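Gallness Kids > How Stuff Works > Robots > Who Looks After the Robot?

5 comments | 174 shares

A robot that picks things up for a living sounds clever until you meet its worst enemy, a piece of floppy wire.

Blocks are easy. A block stays block-shaped. Wire flops, curls and hooks itself onto its neighbors. So at Prastside, the people who set up a robot cell called Yimer spend a lot of their morning tidying, just like you (or just like you're told to).

First they put the parts in yellow bins, with each kind in its own place. Then they move the gripper over a bin and check what its small camera can see. 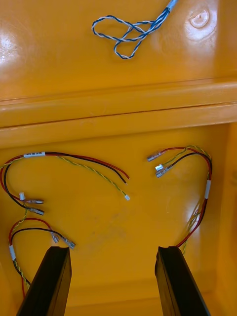 Red, black and yellow-green wires, seen from between Yimer's two black fingers.

Those silver bits on the wire ends are called spade connectors, and no, you can't dig with them. They slide onto flat metal tabs to carry electricity.

Next comes shine. Glossy plastic bounces light into the camera, and a bright white spot can hide a thin wire completely. Fixing it means moving a lamp a tiny bit, looking, sighing, and moving it back.

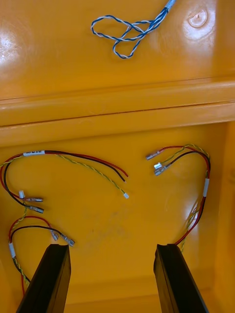 Fingers wide open. Look for the patches of glare on the upper part of the plastic.

Fingers get a checkup too. A worn tip grips badly, so each pair is changed after 3,000 grabs. The job takes 6 minutes, plus however long it takes to find the screwdriver.

Last of all, everything has to stay where the robot expects it. Yimer has two arms and no imagination. If you nudge a bin over for a joke, it will reach politely for the old spot and pinch some air. 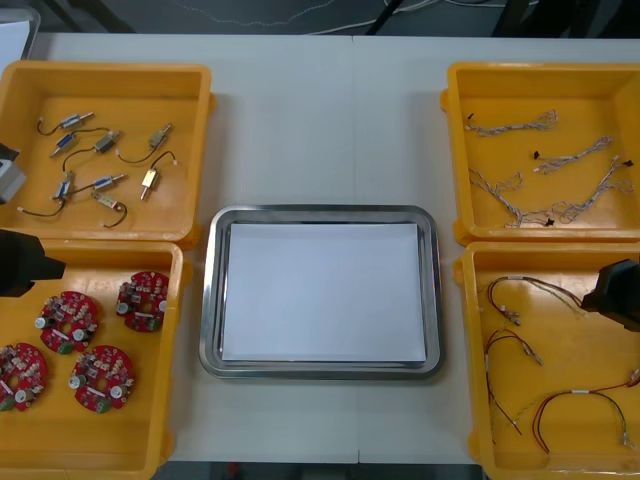 That's why the setup crew write down where each thing goes, and check it again after lunch. People bump into tables. Robots never mention it.

Next in this series: how Cotau the floor sweeper gets its brushes cleaned, and what was stuck in them.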